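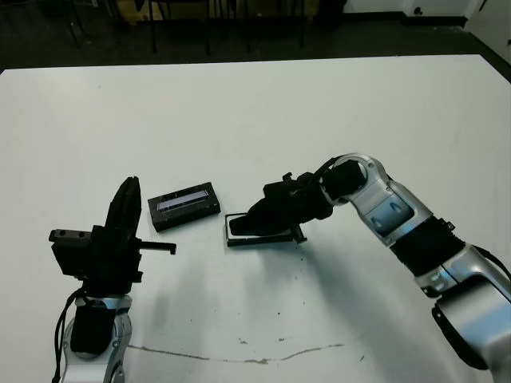 Trí Tăng wrote to me after the last post to say that boxes with lids are where things go to be forgotten, and that I should throw the lot out and use drawers. I have had that argument with myself for years and I still come down on the side of boxes, so this post is partly a reply to him and partly a record of what I did with the small black ones.

I keep a lot of small black boxes and cases. Some came with things in them and some I bought empty. They stack up in the bottom of the cupboard with the lids in one heap and the bases in another, and twice a year or so I get them all out on the white table and try to make sense of them. The table has a brown line across it near one side which I have scrubbed at with everything under the sink. It stays. I have stopped minding.

The box with the clear strip in the lid is the sort I like best, because you can tell whether there is anything in it without opening it. The plain ones are a nuisance. I had 40 plain ones at the start of September 2018 and I opened every one of them to find out what was inside, and in most cases it was a single screw or a dead battery, or a folded receipt from a shop that has closed.

I sort by what I reach for. Screws and picture hooks go in the shallow open cases, which don't need lids at all if they live in a drawer (so Trí is half right). Anything with a cable goes in a deeper box, one cable to a box where I can manage it. Two cables in one box will be a knot by January. Sewing things have their own tin and I leave that alone.

The labels took the longest. I used to write on masking tape, which looks fine for a month and then goes brown and curls. This time I bought a roll of paper labels from Lolier, 200 on the roll, and wrote them with an ordinary pencil. Pencil doesn't fade and it rubs out when the contents change. I put the label on the short end of the box and not on the lid, as lids get swapped. Triin Org told me that one when we shared an office, and I ignored her for a long time and ended up with a box marked FUSES that had buttons in it.

Dark boxes show every bit of dust, and the matt ones show fingerprints as well. I wiped them all with a damp cloth and a drop of washing-up liquid and dried them straight away with a tea towel. The ones with a clear strip need a softer cloth. I scratched one a few years ago with the green side of a sponge and it has been cloudy ever since. It now holds drawing pins, where it doesn't matter much.

I threw away more than I expected to. Anything with a broken hinge went, and anything that smelled of old rubber, and all the foam inserts cut to the shape of something I no longer own. I kept one insert for reasons I can't really defend. The good boxes I had no use for went in a carrier bag for the charity shop on Zacharias Road. The woman there said they sell quickly, mostly to people who do beads.

The boxes I kept now stand on edge in two rows on the Flestuvik shelf, with the labels facing out. Standing them up was the main change. When they were stacked flat I always wanted the one at the bottom, and the stack would come down. On edge you pull one out and the rest stay put, as long as the row is reasonably full. I wedged the end of the second row with an old dictionary until I find something better.

The shelf is 8 inches deep and the longest box sticks out a bit. I have turned that one sideways. It means the label can't be read, so I wrote a second one.

A few people asked what I do about papers and instruction leaflets. I fold them once and put them in a Pument folder, the cheap card sort, in no order. There must be around 400 sheets in there by now and I have looked at perhaps three of them. I will go through it over the winter, though I said the same last year.

Still to do: the tin of keys, which I have moved from house to house without knowing what any of them open, and the shoebox of adaptors. Triin has offered to take the foreign adaptors off my hands as she travels more than I do. If anyone else wants a shaver plug or two, leave a comment and I'll put them in the post.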